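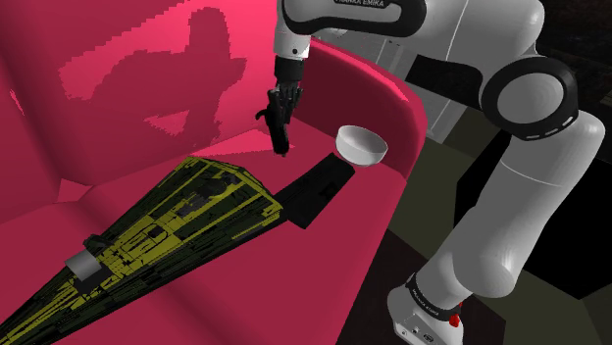 Xolani Hlongwane wrote in to ask whether the replacement bus still stops outside Karnwood station or if it has gone round to the goods yard side, as he stood there with two bags last month and watched it go past the end of the road. Fair question. Three other readers asked the same.

Goods yard side. Has been for a few weeks now. Come out of the main doors, turn left, past the bike racks, down the ramp and you'll see a temporary pole with a yellow sign. No shelter yet. No seats either. The old stop still has its flag up, which is what catches people out, and we've asked for it to be bagged over.

Other bits for November, quick as we go to print in an hour.

Leiva line — evening trains are thinner. Last through train to Tendow now leaves at 22 minutes past nine, not ten to ten. After that it's the bus, and the bus takes the long way by Stostidik, so allow up to 2 hours. Mornings unchanged. If you have a return ticket it is good on the bus, just show it to the driver. Paper or phone, both fine.

Ticket office at Karnwood. Shuts at 7 in the evening, no matter what the sheet in the window says (old sheet). The machine on platform two takes cards only. The one in the hall takes coins but was out of order again when Mi-kyung Min went by, so get your ticket before you set off if you can. Railcard discounts do come up on the machine but you have to press the small button at the bottom first, before picking where your going.

Lift to platform three. Working. Please tell us if it isn't, with the time, because "it was broken last week" gets us nowhere with the station manager.

Left luggage — still none at Karnwood, nearest is Tendow, by the taxi rank, staffed from early till the last train. Bring the exact money.

Petition for the waiting room to open before the first train. We have just passed 300 names. Soon-im Shim has the sheets and will be in the station hall most mornings until the quarter past eight has gone. Sign once only please, we had to cross a few out.

Timetable leaflets. New ones are in, the green cover. The blue ones are wrong for the Leiva line but right for everything else, so don't bin them if you only go to Stostidik. Britta Ehlers can post one to anybody who cant get to the station, large print too, drop a note through the door with your address on.

Next issue: parking charges, and the long promised piece on the footbridge from Kyung-tae Na, who has the drawings at last. Letters to the usual box by noon on the last day of the month.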